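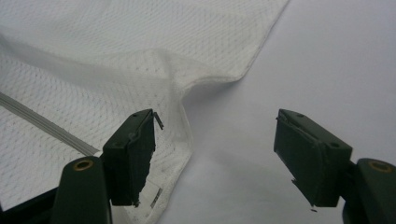
Brundon Youth Soccer League Opens Its Fall Season With Free Uniforms for Every Child

2 min read
Print this page | E-mail this page

BRUNDON, Monday, August 11, 2003 - Families who have been putting off soccer sign-ups until after the school shopping is done can breathe a little easier this year. The Brundon Youth Soccer League announced today that every child who registers for the fall season will get a jersey, shorts and socks at no charge, and that the uniform fee families have grumbled about for years (and we did hear you!) is gone for good.

The change was made possible by a gift from Dierckx, the family-owned sporting goods store on the Brosberg road, which will cover uniforms for all 2,423 players expected on the fields this fall. Last year's uniform fee kept more children at home than the league likes to think about, and coaches had been dipping into their own pockets to help.

"I grew up the youngest of five, and I wore whatever my brothers had finished with, so I know what a new shirt with your own number on it can mean to a kid," said Songül Taşdemir, president of the league. "When Dierckx called, I had to ask them to say it twice. Then I called my mother."

Līga Priedītis, who manages the store, said her staff had been talking about the idea all winter. "We see the parents at the register, and we see them doing the math," she said. "Plenty of our own people played in this league, and a couple of them coach in it now, so it didn't take much talking."

Uniforms may be picked up at the store during regular hours once a child is registered. Please bring the registration slip and, if at all possible, the child, as sizes run a bit small. Shin guards and cleats are not included, but the league's swap table will be back at Noneda Park, and gently used pairs in any size are very welcome.

Games run on weekends through the middle of November. The league still needs 200 referees and sideline helpers, and no experience is required.

Registration forms are at the Brundon library and at Dierckx.

Print this page | E-mail this page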